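Zodska slots going live at Kornetti, anyone buying the hype?

Forum > Casino industry > Studios and suppliers

reelgrump
So Zodska has signed a content deal with Kornetti and the announcement reads like every other one. "Exciting milestone", "proven engagement", the usual. Velimir Dervishi gets a quote as commercial head at Zodska, Ankica Matić gets one for the casino side, and neither says which RTP version the casino is taking. That is the only thing I want to know. Zodska ships most of its games in 3 settings and I've yet to see an operator brag about picking the top one.

pelican_77
They never put RTP in a press release, you know that. Open the game, hit the info page, done.

reelgrump
Sure, once I've registered and sent them my ID. Jakton lists it in the lobby before you log in. If Jakton can do it then so can Kornetti.

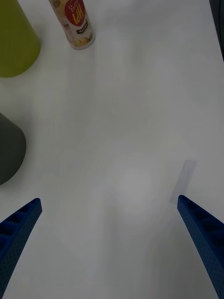
mossyfork
I read the deal differently. Kornetti has been short on studios since last October and this fills the lobby quickly, so I doubt anyone over there spent long on the math. I tried to sketch it out on my white table with a dry erase pen last night (wiped off fine, the top is smooth and matte like the one in my picture) and what I kept landing on is that the casino saves money on the lower setting and loses maybe a handful of players who check. We are the handful.

pelican_77
You wrote on your table?

mossyfork
Paper was downstairs.

dobbin_lane
Going to disagree with the general mood. I've played Zodska games at 2 other casinos and both had the higher version. People assume the worst every time one of these deals gets announced and then don't come back to say they were wrong. The release says 7 titles at launch, so wait and look at all of them before calling it a cash grab.

reelgrump
Both had it when you looked. Did you check again later? Operators can swap the version and the thumbnail stays the same.

dobbin_lane
No, I didn't check again. Fair enough. Still doesn't prove anything about Kornetti.

Zieliński_fan
What bugs me is the "network tournament" part. Zieliński did one of those and you had to make 600 spins to qualify for a prize pool split so thin it wasn't worth the electricity. If Zodska copies that, I'm out.

pelican_77
Nobody forces you to enter.

Zieliński_fan
The pop-up came back every time I opened a game. That's close enough to forcing for me.

mossyfork
I'll make an account and post the info pages when the games show up. No deposit. If support asks why I'm only reading help files they can ask.

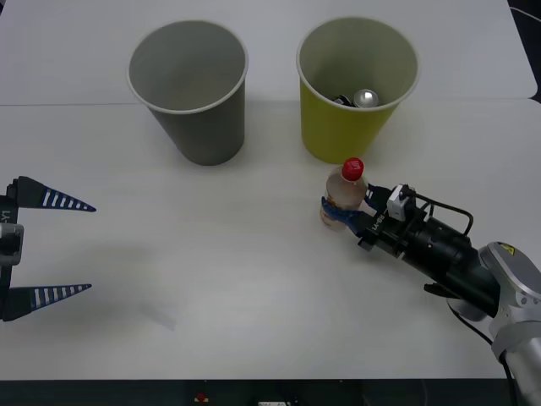

Split from this thread: Zodska info pages at Kornetti (screenshots only, please)

reelgrump
Starting this so the numbers don't get buried under the arguing. Game name, RTP as shown, your country. If you only heard it from an affiliate site, leave it out.

dobbin_lane
Include the good ones too.

reelgrump
If there are any, yes.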